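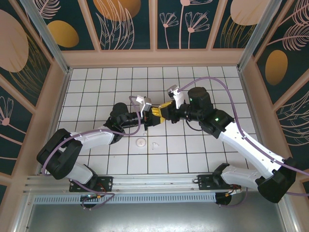
I have been promised a robot that does chores since I was small enough to be handed them. So when a two-arm bench setup landed within driving distance, I went to see whether the Jonier pair is any closer to useful than the last thing I reviewed, which was the Flulo countertop arm, and which I gave back early.

**Short verdict:** impressive to stand next to, slow to live with, and not something I'd trust with a sink full of glasses.

## What you get

Two arms on one rail, a gripper on each, and a tiled work floor between them. Jonier sells it for "light household and shop-floor handling," a phrase wide enough to cover nearly anything you could pick up. The control software is called Sipos. It took me 42 minutes to get through setup with the printed guide open, and I had to start over once when the second arm failed its check. The guide has a page for that, near the back, after the warranty.

Put both arms in a room and they take up more of it than the brochure lets on. They fold outward before they reach in, so you pay for elbow space on both sides. If you are thinking of a kitchen counter, measure it first and then add a good bit.

## The work

I care about small, fiddly jobs. Vacuuming a floor is a solved problem, or solved enough. Picking up a little thing, holding it steady and doing something to it with the other hand is most of what housework is, and most of what a packing bench is too. Two arms ought to help.

They do, up to a point. Passing and holding small items in midair is where the pair looks best, and I won't pretend it isn't fun to watch. 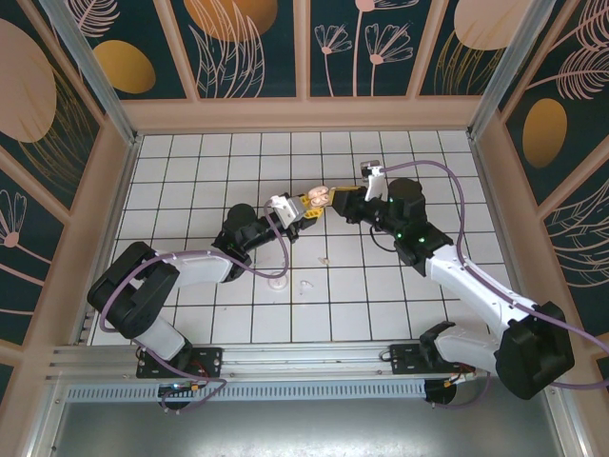 *Both grippers on one small pink and cream item.*

Over my time with it I logged 80 attempts at short two-handed tasks and counted 17 that I would call good: done once, done right, and no help from me. The rest were slow, or needed a nudge, or ended with me doing it myself. You may be more generous. I was picturing a person waiting for the result.

Speed is the other trouble. A ten-year-old who wants to get back to a video game will beat this machine at every job I tried, and the ten-year-old can also find the thing when it rolls under the stove.

The finger design is the part I liked best. There are cutouts in the yellow fingers and black pads on some of them, and an earbud case is a fair test of any grip. Glossy plastic, rounded corners, a lid on a hinge, and a bud that's easy to lose. I'd like to see more makers try their hardware on things people carry in their pockets, and fewer demos with foam blocks.

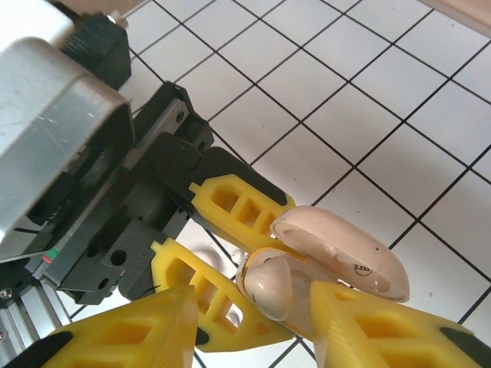 ## Against the others

The Flulo is cheaper and has one arm, so anything with a lid is a struggle. The Pusard bench unit is quicker at repeat jobs, and for a small shop boxing the same part all day I'd look there first. Change the part, though, and you are back in the settings for the afternoon. The Jonier copes better with a change of object and worse with everything else.

Spare finger pads are $384 for the full set, and that stung.

## Who should buy it

A school lab or a shop with someone on staff who likes to tinker. At home, no. I still sort my own drawers, and it takes me less time than turning the thing on.

**Pros:** decent two-handed holding, well thought out fingers, quiet enough to talk over

**Cons:** slow, wide, costly pads, setup guide in the wrong order

I'll try it again after the September software update.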